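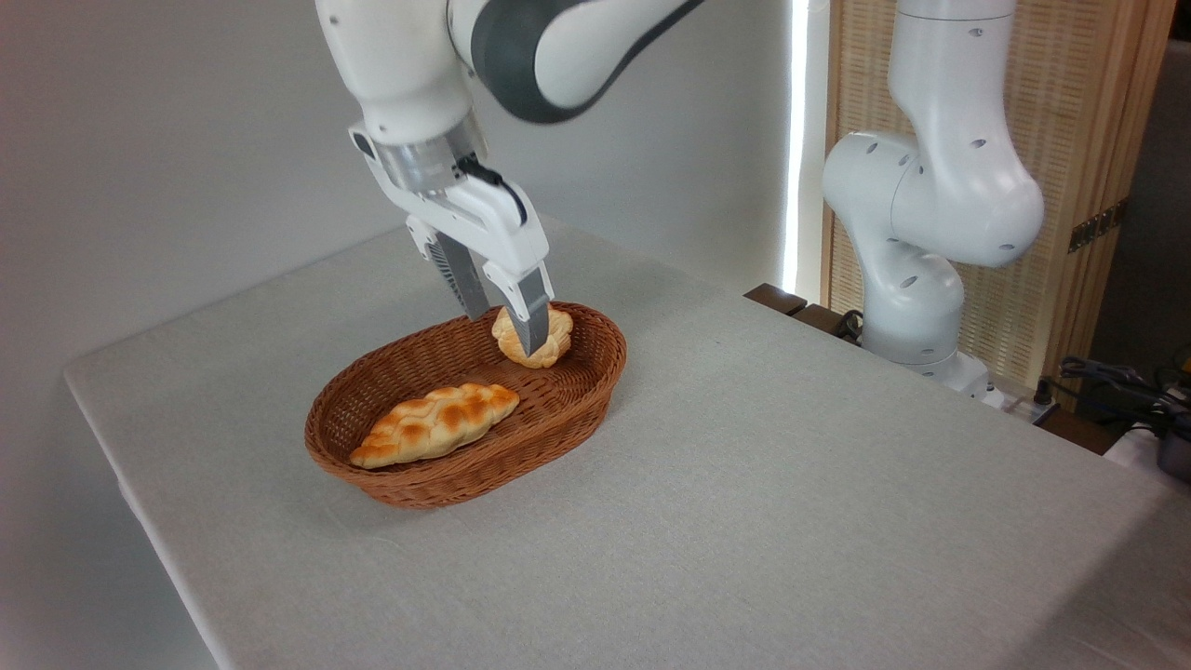

**Figure 2.** Knotted roll in an oval wicker basket on a light gray tablecloth.

### 3.2 Crust firmness and storage container

Small rolls lose crust firmness faster than loaves of the same dough, as their surface is large relative to their crumb. Water moves outward from the crumb during the first hours after baking, and the rate at which it leaves the crust depends on the air next to the roll. Earlier work by our group (Raudsepp and Hollis, Section 2) compared sealed bags with open trays. The present section deals with containers that are open at the top but differ in their walls.

Rolls were baked at the Irnavo pilot bakery from a single flour lot, using the straight-dough recipe in Table 1. Pieces were rolled into ropes and knotted by hand before the final proof. Knotted rolls (Figure 2) were preferred to round ones because their ridges brown more deeply than the furrows between them, which gives two crust zones on one piece. Cooled rolls were assigned at random to woven wicker baskets, glazed bowls or lidded tins and held at room temperature. Each container was lined with the same undyed cotton cloth in half of the runs and left unlined in the other half.

Firmness was measured with a flat-ended probe at one ridge and one furrow per roll. After removal of 15 rolls with split knots, the data set held 1,349 rolls. Readings were taken at 2 hours and again at the end of storage, on separate rolls, so that no crust was punctured twice.

Container type had a clear effect on ridge firmness and a weaker one on furrow firmness. Rolls from unlined baskets kept the firmest ridges; rolls from lidded tins were softest at both sites. Lining narrowed the gap between baskets and bowls but left the tins unchanged. We attribute this to the cloth, which takes up moisture early and then holds it close to the crust.

A batch baked in July was analyzed separately, as the room was more humid than in the other runs. The order of the containers was the same, although the difference between baskets and bowls fell within the error of the probe. Crumb moisture for all batches is treated in Section 3.3.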